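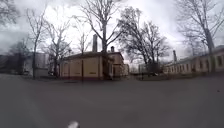

Druneck Yard: Surface Condition and Reuse Options
Student project report, Site Planning Studio

1. Background

The Druneck site is a former school property with an open paved yard on its south side. The yard has had no fixed use for several years. The Unon housing group, which manages the property, asked the studio to record the present state of the pavement and to compare two low-cost ways of bringing the yard back into use. Work on site was done in November.

2. Site

The yard is a broad area of gray asphalt bordered by low buildings and trees. Its area, taken from the site plan, is around 2,000 square meters. The main building facing it is a single-story structure with pale yellow wall panels set between narrow darker strips, a dark low-pitched roof, and a reddish-brown plinth. A section with its own gable projects toward the right end. A tall brick chimney and a shorter one rise from the roof. A second long, low building in lighter colors stands to the right.

The asphalt has no visible markings or curbs, so the layout below was set out from the building corners shown on the plan.

3. Method

The yard was divided into a grid of 12 cells. Each cell was walked twice, once in each direction, and defects were entered on a printed sheet under four headings: cracking, patching, settlement, and loose aggregate. Crack lengths were measured with a wheel. Levels were taken along the long axis with a borrowed optical level. The first set of readings was thrown out after the tripod was found to have settled, and the line was repeated the next morning.

Drainage was checked by pouring water at the high point of each cell and noting the direction of flow. This gives direction only — it says nothing about capacity.

4. Results

Total measured crack length was 305 meters, most of it in the cells nearest the yellow building. Cracks there run parallel to the wall. Settlement was found in two cells, both over the line of an old service trench. Loose aggregate was minor. Water moved away from the main building in all cells except the two that had settled.

5. Options

Option A (Bettencourt layout) keeps the existing surface, seals the cracks, and adds painted court lines with a walking loop around them. Option B (Eto layout) removes a strip of asphalt along the facade and replaces it with planting beds, leaving the rest as open pavement.

Option A costs less and can be finished in one season. Option B removes much of the cracked area and so reduces the amount of sealing needed, but it requires excavation close to the plinth. The foundation depth is unknown. A trial pit should be dug before Option B is priced any further.

6. Remaining work

The two settled cells need to be cut out and relaid under either option. The service trench is shown on the plan without a depth or a pipe size, and the drawing office has been asked for the original sheet.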